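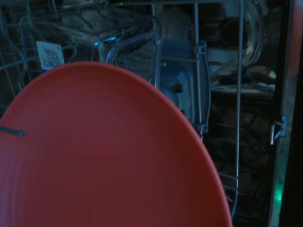 How is a portable basketball floor held together between games?

Each panel locks to its neighbors with steel pins along the edges, and the weight of the outer rows keeps the field from creeping.

Cloltance plant visit, April 2018

Banafsheh Sharifi runs the court line and took us through it in production order. Maple comes in kiln-dried and sits in the conditioning room before milling. The moisture target is narrow, and boards that miss it go back on the rack. Strips are then planed, grooved and sorted by grade. First grade goes to the playing area, second to the run-off behind the baselines.
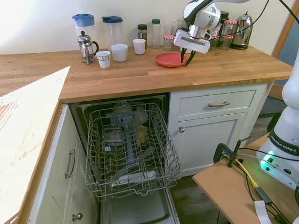
French press and paper cups on the counter.

Panels are four feet wide. The current order, for the Pravura arena, uses the Prusura underlay, with pads stapled to the bottom sleepers. Zarmeena Sethi does the rebound testing. A drop weight is released at marked points and the return is logged, first on bare panels, then on the assembled court. Her log for this order stood at 1481 drops, with two panels pulled for
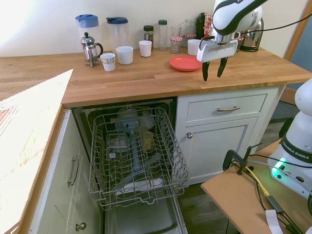

dead spots near the free throw line. Both were rebuilt with new pads and passed on the second run.

Joint layout got the longest discussion. If the end joints of adjacent strips line up, the floor has a weak line that opens as the panel is moved. The countertop in the picture below shows a stepped line of end joints instead.
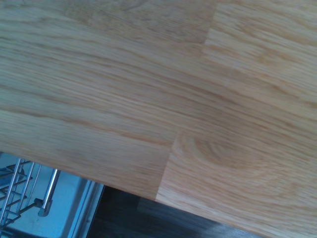

Staggering on the court panels is set by the nailing crew from a printed pattern. Strip lengths are mixed on purpose. The pale butcher-block top has its narrow staves running parallel in the same general way, though its staves are glued edge to edge and the court strips are nailed. Lines and logos are painted after the second sanding, and the finish cures before the panels are numbered and stacked.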